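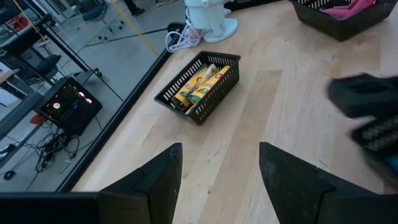 浅色木桌面，黑色筐，筐内为黄色盒子

Rumham 巷老宅改建项目 进展报告
致：Covthorpe 住房修缮基金
报告人：Tavion Lindgren，项目负责人
报告期：截至九月底

一、现状

主体结构的加固已经做完，屋面更换完成，外窗安装剩北侧一面。室内隔墙按修改后的图纸拆除和重砌，厨房和起居室之间的墙已经打开，过梁经结构工程师复核后封板。水电一次布线完成，二次安装没有开始。比原计划晚 7 个工作日，原因在第三节说明。

房子建成时是一户人家自住，后来隔成出租房，走廊又长又暗，二楼的两间卧室要穿过另一间才能进去。改建的目标在申请书里写过：恢复成两户独立的家庭住宅，各有自己的入口，共用后院，一层那户做到轮椅可以进出。目标没有变。平面有两处调整，已随上次往来邮件送交贵方，这里只写结果。

二、本期完成的工作

1. 屋面。旧瓦全部揭掉，檩条更换了朽坏的部分，靠烟囱一侧坏得比勘察时看到的严重。新铺防水透气膜，挂瓦条用防腐木。正面坡沿用旧瓦，挑拣后够用；背面坡用新瓦，颜色比旧瓦深一些，从街上看不到。天沟由铸铁改为铝制，落水管位置不变，院内那一根接入新做的渗水井。

2. 结构。一层打开的那道墙原来按非承重墙考虑，剔开抹灰以后发现上方有一根次梁搭在墙上。施工停下来，工程师出了变更单，加一根钢梁，两端落在新砌的砖墩上。厨房因此少了一小段台面，用窗下的矮柜补回来。钢梁外包防火板，再刷成与天花一样的颜色，不做假梁装饰。

3. 外窗。窗由 Ahmadpour 木作供应，双层玻璃，外开，分格照原样。南侧和东侧已装好并打胶。楼梯间的窗原先是固定扇，改成上悬，方便夏天排热气。窗台石板有一块在卸货时断裂，供应商答应补货，不另收费。

4. 入口。二楼住户的入口移到侧巷，新做了门廊，坡顶，两根方柱，底座用拆下来的旧砖砌。正门保留原来的门扇，脱漆、补木、换五金，门槛降低到与室内地面齐平，门前的两级台阶改为缓坡。缓坡的混凝土已浇筑，面层石材要等其他重活干完再铺，免得被推车压坏。

5. 室内。隔墙龙骨和隔声棉完成，两户之间的楼板加了一层减振垫。一层卫生间门洞放宽，墙内预埋了扶手用的垫板，位置由无障碍顾问到现场定过。二楼卫生间的下水坡度不够，地面抬高了一小截，门口做斜边过渡。

6. 保温。外墙不能动外观，保温做在里面，木纤维板加石灰抹面。石灰抹面干得慢，工序表里为它留的时间比一般抹灰长，进度上看起来停了一段，其实是在等干。

三、延误与处理

延误主要来自钢梁变更。出图、报审、订货都要时间，现场在这期间改做屋面背坡和外窗，抵掉了一部分。余下的延误准备在油漆阶段追回来，办法是两户同时开工，油漆队已经确认人手。

北侧外窗没有装，是因为脚手架要借用邻居的车道。邻居同意，但要求避开他们自己的施工。双方已谈定时段，书面同意书附在附件二。

另有一件小事。侧巷门廊动工前挖出一段废弃的陶土管，图上没有。派人查过，两头都不通，已封堵并在竣工图上标出。

四、费用

本期动用预备金两笔。第一笔 3,000 镑，用于钢梁及砖墩，含工程师的变更设计费。第二笔也是 3,000 镑，用于烟囱一侧檩条的额外更换和烟囱根部的铅皮泛水。两笔都在现场确认之后才付，发票和照片在附件三。预备金目前用去 40%，剩余部分够应付现在能预见到的事项。

厨房柜体的报价低于预算，差额没有挪用，仍留在该科目里。灯具一项预计会超，原因是选定的壁灯停产，替代款单价高。我们正在问另一家供应商，如果价格谈不下来，就把走廊壁灯改成普通吸顶灯，客厅和楼梯间保留原设计。

工资和保险支出与预算一致，没有要说明的。

五、材料与饰面的选择

贵方上次来信问到饰面的耐用程度，下面写得细一点。

一层全部用实木复合地板，颜色偏浅，起居室和厨房连通，不做门槛条。厨房水槽前原来打算铺一块瓷砖，与木地板对缝不好处理，轮椅过的时候也会颠，取消了。卫生间用小规格防滑砖，墙砖贴到门头高度，上面刷耐潮涂料。

厨房台面选了橡木拼板，由 Lerkano 家具厂加工，出厂前上硬蜡油。木台面需要住户每年自己补油，我们写了一页说明，准备贴在水槽柜门里面。如果贵方认为租户维护有困难，可以换成压合板台面，须在下料之前答复，下料以后换要付违约费。

墙面颜色两户一致，暖白，门和踢脚用灰绿。楼梯扶手保留原件，缺的栏杆柱照样子车了新的补上，新旧木色有差别，上漆以后看不出来。壁炉不再使用，炉口封闭留通风孔，炉台保留。二楼书房的嵌入式书架是原来就有的，背板受潮变形，换背板，架子不动。

储物是申请时住户代表反复提的要求。楼梯下做了三段拉出式柜子，进门处有挂衣服和换鞋的位置，儿童房靠窗做一排矮柜，柜面可以坐人。矮柜的铰链用缓冲型，避免夹手。

六、下一阶段安排

十月：北侧外窗安装，脚手架拆除，石灰抹面验收，水电二次安装开始。
十一月：地板、厨房柜体、卫生间洁具，侧巷门廊铺瓦和油漆。
十二月：内部油漆，缓坡石材面层，后院地面和隔断，消防和电气验收。
一月：清场，交付，住户入住说明会。

后院的种植不在这次拨款范围内，只做到土面平整和留出水龙头。

七、需要贵方答复的事项

厨房台面的材料，见第五节，十月中旬之前答复。
壁灯替代方案，不答复则按第四节的办法处理。
下一次拨款的时间。合同写的是外窗完成后拨付，北侧外窗比其他三面晚，希望能先按已完成部分拨付。如果不行，我们可以垫到十一月，再往后会影响厨房柜体的尾款。

八、附件

附件一 修改后的一层和二层平面图
附件二 邻居书面同意书
附件三 预备金发票及现场照片
附件四 更新后的工序表

需要到现场看的话，上午九点以后工地都有人，请提前告知人数，我们准备安全帽。

联系：Rumham 巷改建项目办公室，Tavion Lindgren｜版权所有，转载请注明出处｜返回顶部

读者评论

巷口老邻居：正门的门扇留下来了，好。以前那扇门冬天关不严，请问这次门框有没有加密封条？

项目办公室 回复 巷口老邻居：加了，门框三边是嵌入式密封条，底边用自动下落的挡条，门槛还是平的。

木木：我家也是橡木台面，水龙头后面那一条最容易发黑，一年补一次油不够，那个位置半年就要补。建议写进说明里。

陈工：内保温配石灰抹面的做法想请教一下，窗洞口侧边的板用多厚？我们做的那个项目在窗角出过霉点。

路过：侧巷晚上很黑，二楼那户的入口有没有灯，报告里没看到。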